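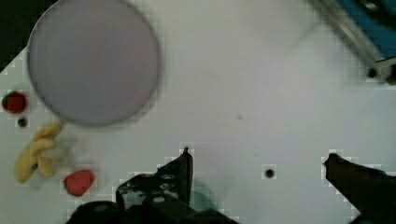 In praise of pretend food

I have been playing shops, cafés and hospital kitchens with small children for most of my working life, and I would like to make a case for the toy strawberry. Also the toy banana, the toy half-loaf, the pea pod with the peas missing, and above all the big plain plate you put them on. If I were allowed to keep one shelf in a playroom and had to give away the rest, this is the shelf I would keep, and I wouldn't have to think about it for long.

People are often surprised by this. They come round our playgroup at Civach before signing up, and they look at the blocks (everybody approves of blocks) and the paints and the little climbing frame, and then they see a basket of battered fruit and smile the way you smile at somebody's old slippers. It looks like filler. It looks like what you buy when you don't know the child very well. I was given a set myself as a present for my eldest, and I remember thinking, oh dear, a banana.

Well, that banana lasted longer than the tricycle! It has been a telephone more often than it has been a banana. It has been a boat, a moustache, a boomerang, a baby that would not go to sleep and a thing for pointing at maps. When my daughter was four she used it to stir soup, and the soup was a hat. I don't know of another object in the house, toy or otherwise, that anybody has asked so much of.

But I don't want to praise it only for the things it gets turned into, because that sells the food itself short. What I love most is when the banana is a banana. A child of two puts it on a plate, carries the plate across a room with enormous care, and gives it to you. You say thank you. You pretend to eat, you make the noise, and the child watches your face as though the whole day depended on it. Then it's taken away again and you are brought another one, the same one, on the same plate. I have had the same banana eleven times before lunch and been pleased with it every time.

There's so much going on in that. Somebody who has been fed by other people since birth has found out that feeding can go the other way. They get to be the generous one, and they get to be strict too. Children who never refuse you anything in ordinary life will tell you very firmly that you can't have the strawberry until you've finished what you've got. You hear your own voice coming back at you, which can be a bit of a shock. Mine apparently says "two more mouthfuls" in a tone I would have sworn I never used.

My friend Filipa Cordeiro disagrees with me about nearly all this, and we have been arguing about it since November. Filipa runs a cookery club for under-sevens and thinks children should have real fruit in their hands. Why give them a plastic strawberry, she asks, when you can give them one that smells and squashes and has pips to pick out? I have been to her club and it is wonderful. There was juice up the walls. A boy who wouldn't touch anything green ate half a cucumber because he had cut it up himself with a butter knife.

My answer is that the two do different jobs, and I want both. A real strawberry is over in a minute. You can't serve it eleven times. You can't drop it down the back of the radiator and find it again at Easter, still ready for work. A real one also comes with a grown-up attached, who is worrying about the knife and the carpet and whether it's nearly teatime. With the toy one I can sit on the floor with a cup of coffee and be a customer, and the child is completely in charge. For a person who is in charge of almost nothing else, that's a very good half hour.

Now, the plate. I feel strongly about the plate.

Most sets come with tiny ones, about the size of a jam jar lid, with daisies on. They're sweet and they are useless. One grape and you're full up. What you want is a large, flat, plain one, a proper grown-up size, with a bit of a rim so things don't roll off on the journey. A pale colour is best, because the food shows up beautifully on it. Red against pale grey, yellow against lilac: even a chewed old strawberry looks like an occasion. We bought a stack of picnic plates from Ortner, the hardware shop by the bus station, and they have had more use than anything we ever ordered from a toy catalogue.

And a big plate leaves room for decisions. Put one in the middle of a table with a few bits of fruit scattered beside it and then keep quiet, if you can bear to. It's lovely to watch. Some children pile everything into the centre at once. Some go round the edge, carefully, like numbers on a clock. There was one girl who would put a single strawberry on and then look at it for ages, and take it off, and put it back a finger's width to the left, and I have eaten in restaurants where less trouble was taken. An empty plate with food next to it is an invitation, and I have hardly met a child who could walk past.

I am less keen on some of the newer sets. Pascal Delorme, who shares the Civach mornings with me and has a weakness for anything with a battery, brought in a Helum picnic hamper that talks. You put in the banana and it says "banana". He was very happy with it for a week. I thought the children went oddly quiet. They put the banana in, it said banana, they took it out again. It never got to be a telephone, and how could it, with that thing contradicting them? Pascal says I'm being old-fashioned and that two of the shyer ones picked up several words from it, and I have to admit that they did. I'd still rather they picked them up from bossing me about.

Nor do I think you need much. The Kurketti catalogue has a market stall with 232 pieces, including (I promise) an artichoke. I like an artichoke as much as anyone, but with that many pieces the game becomes tipping it all out, and then the game becomes me picking it all up. Seven or eight pieces will do. Choose things with clear shapes and good strong colours, things a child has eaten and can name. Have one or two that come in halves, as sharing them out causes the best rows. A few oddments that aren't quite anything are welcome too. We have had lumps and wedges whose matching parts vanished years ago, and they go on being cheese or fish or cake as required. Nothing gets thrown out for being incomplete. I would say the odd bits work hardest of all, precisely as they haven't got a proper name to live up to.

As for looks, I have stopped minding. I used to want the nice ones, all muted colours, that sit so prettily on a shelf in somebody's photographs. Give me a properly yellow banana and a strawberry as red as a postbox. Hubert Aigner, whose grandchildren come to us, once offered to repaint our older pieces, and it was a kind thought, but I like the marks. A spot on a banana is only what bananas have.

You wash them in a bowl of warm soapy water and lay them out on a tea towel, and if you let the children help it takes three times as long and counts as an activity in its own right. That's the whole of the upkeep.

So if you are buying for a small person whose tastes you don't know, please don't feel that the fruit is a poor choice or a lazy one. Get the fruit. Get a big plate from the kitchen aisle to go with it and leave the little daisy ones in the box. Then sit down on the floor somewhere comfortable, order whatever there is, and be prepared to be told that it's off today and you're having banana.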